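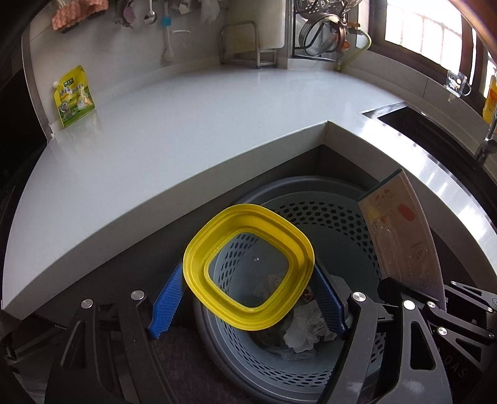
Posted by Maham Dogar in Kitchen, September

I have been going through the plastic in our kitchen for two evenings now, and the folding containers were the last to be sorted. The yellow silicone one is the one I keep changing my mind about. It folds down to a thin ring, so it takes up almost no room in a drawer, but I reach for it maybe twice a year. The Bugti boxes with the clip lids get used every day.

My rule this time was simple. If a thing has no lid, or I can't remember the last meal it held, it goes. Emerson thinks the rule is too strict and has already rescued a jug.

The gray basket stays where it is, in the gap under the corner of the counter. It has holes all around the sides, which makes it fine for tissues and wrappers and bad for anything damp. Food scraps go somewhere else.

I also left the rail on the back wall alone. The ladle and the brushes hang there within reach of the sink, and every time I have moved them into a drawer I have moved them back within a week.

Next is the shelf of jars. I have 46 of them and I'd like to get down to half.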